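The router has a place now

20 Oct 2021

Since March I work from the small room at the end of the corridor, and since March the internet in this room was bad. I wrote already about the chair and about the lamp. Now it is the turn of the router, which I have ignored for much too long.

When we moved to Drulatdale the man who connected us put the router on the floor, behind the door, and went away. It stayed there. I cleaned around it with the vacuum cleaner and sometimes I pulled a cable out by mistake, and then my husband shouted from the other room. In the evening the signal was so weak that I had to carry the laptop to the kitchen to send one file.

My friend Sylvie Paquette came for coffee and told me that a router does not like the floor. She said it should stand higher, in the open, and not behind a door or inside a cabinet. I did not believe it would change much, but to try it costs nothing.

First I wanted to buy a shelf. I looked at one from Vistetti which was 89 without the brackets, and I closed the page. We had a round table from my mother-in-law, Brenda Yeoman, light wood, quite small, and it was only holding old magazines. I gave the magazines away and wiped the top with a little soap. It fits near the wall very well — I should have thought of it before I looked at shelves.

The moving itself was short. The cables were the long part. I made a photo of the back of the router before I unplugged anything, and I put a piece of paper tape on each cable with a word on it. The tape was from Suvau and it comes off without leaving glue. If you do the same, please write the words larger than I did. My "power" and my "phone" look almost equal.

Then there are the antennas. Our router has five of them, thin and black, and they turn in every direction if you are not careful. I read three different opinions about how they should point. One person says all straight up, another says like a fan, and the third one says it makes no difference in an apartment.

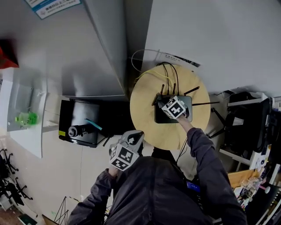 I decided to leave three pointing up and let two lie out to the side over the table. Maybe it is not correct, but I can work with it, and a video call with my office in the evening is now possible from my own chair.

The cables I still do not like. The black ones go over the edge at the back and the yellow one makes a loop, because it is longer than it needs to be. I have a bag of small Velcro strips from Bassi somewhere in the kitchen drawer and I will use them on the weekend. I would also like to lift the cable that hangs down to the floor, so I can clean there without fear.

Next time I want to write about the shelves, which are a bigger problem.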